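Section 3: Following a Leader's Interview in Hellora

Hellora lets you read a broadcast interview with a head of government side by side with the full transcript, and it's a great way to catch what the evening clips leave out!

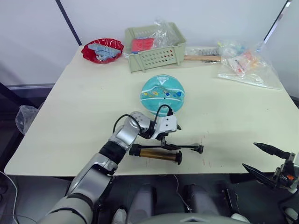

Before you start, sign in and pick your home country under Settings. Transcripts load in the language you choose there.

1. Open the Interviews tab and type the leader's name or office (prime minister, president, chancellor).

2. Choose a transcript. Long ones are split into pages of 300 lines, so give the first page a moment to load.

3. Tap any answer to open the Topic pane. You'll see up to 36 earlier statements on the same subject -- trade, borders, minority rights, whatever came up.

4. Select 3 of them and tap Compare. This is the fun part, and you can really hear a position shift from one campaign to the next.

5. To save a passage, drag across it and tap Keep. The question is saved along with the answer.

Note: Translated answers carry a small T. Tap it to read the original wording.

Note: Transcripts supplied by Pidgate arrive with speaker names already filled in. For Lirketti files, check the names yourself on the first page.

Caution: Keep holds 200 passages. When it's full, the oldest passage is deleted without a warning, so export your list first (Menu, then Export).

Caution: Don't edit a transcript while Compare is open. Your changes won't be saved.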